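From: Dririrstead Local History Society, Records Office
To: members list
Date: 24 October 2026
Subject: Re: Changes to the lending of bound parish registers

Dear members,

Thank you for the replies received since the notice of the new lending terms went out. Several raised the same points, and one is quoted here with the permission of the member who sent it, so that the answer reaches everyone on the list.

> The notice says that bound volumes may no longer leave the building, but
> it does not say whether the typed transcripts are treated the same way.
> I have been borrowing the transcripts for the Ríos family papers since
> June and would like to know if I must bring them back at once. I would
> also ask what is to happen to members who live too far away to visit on
> an open day.

The transcripts are not bound volumes and are not covered by the new terms. They may still be borrowed for the usual period, which remains three weeks, and the period may be extended once if no other member has asked for the same item. There is no need to return anything early.

The change applies to the 415 bound registers held in the strong room. Seven of these have split along the spine and have been withdrawn until they can be resewn. The binder has asked that they not be opened in the meantime, even for a single page. A list of the withdrawn volumes is kept at the desk and will be sent to any member on request.

Members who cannot visit may ask for a search to be made on their behalf. Please give the surname, the parish and the span of years, and state whether baptisms, marriages or burials are wanted. Requests that name only a surname take a great deal of time and will be placed after the others. Copies of entries will be sent by post or by email, as preferred — the charge is the same for both.

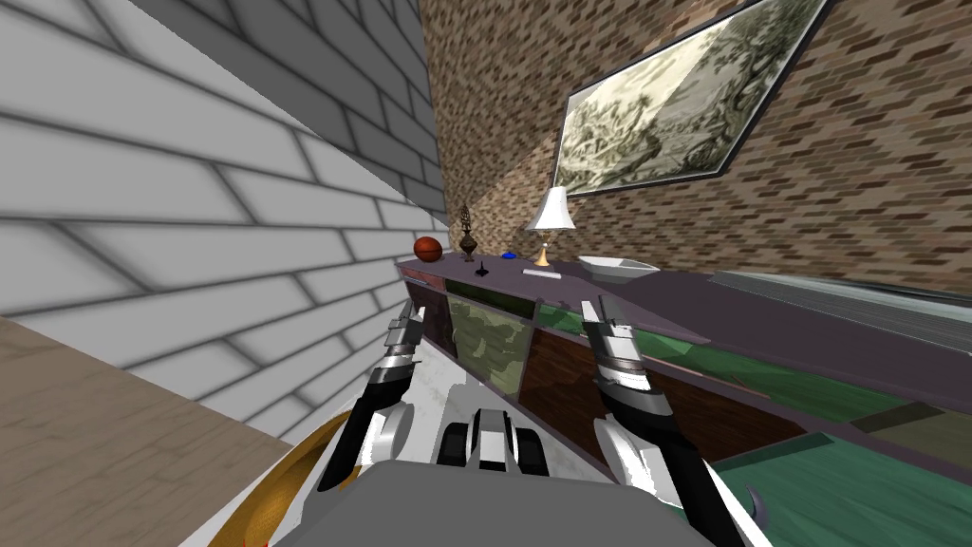
Marisela Quandt wrote on the same day to say that the old terms had worked well for many years, and that the damage to the spines came from the shelving, where the tall volumes lean against the short ones, more than from borrowing. She asked that the shelving be looked at before any member was told to stop taking registers home.

The point about the shelving is a fair one and has been accepted. The tall volumes will be laid flat on the lower shelves, and the order of the shelf list will change as a result. Members who have noted down shelf numbers for their own use should check them against the new list before sending in a request. The lending terms will stand while this work is done. They will be reviewed once the withdrawn registers are back from the binder, and members will be given notice of any further change through this list.

Two smaller matters. The reading room copy of the Gesteo estate survey has been misplaced, and anyone who may have taken it home among other papers is asked to look. It is a thin folder with the title typed on the cover. Also, pencils only, please, at the tables. Ink marks were found in the margin of a burial register last month, and they cannot be removed.

Replies may be sent to the list or to the Records Office directly. Please leave the subject line as it is, and delete earlier messages that are not needed for your answer — the weekly digest has grown very long.

Records Office
Dririrstead Local History Society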